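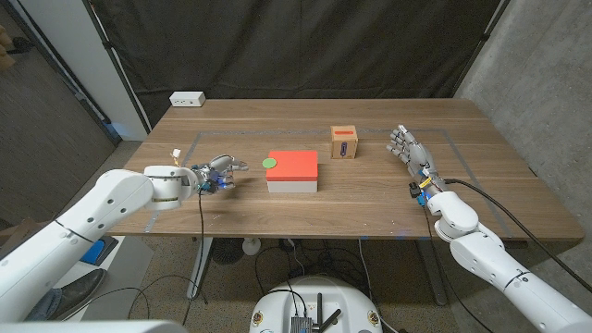

Photo: Fagerlund

Ticket 469 - Season tickets missing from Plistus app
Opened 4/18/24
Status: waiting on Horine

Hi again! So I renewed my two football seats at Flurkcombe, the card got charged, and the app still says "no upcoming games." Last September I missed most of a first quarter at the gate over this same thing, so I'm starting early.

What I've tried so far:
Logged out and back in, three times.
Deleted the app and put it back - now it won't show last year's games either.
Checked on my laptop. Seats are there, section 251, both of them, with the right rows and everything.

Update: your chat person had me switch to my old email. That brought up one seat (one!) and a parking pass I never bought. Switched back, nothing.

Update 2: Horine says the renewal went through on their end and it's a sync problem with Plistus. Okay, but can somebody push it through by hand? I'd take paper tickets too - I still have the lanyard.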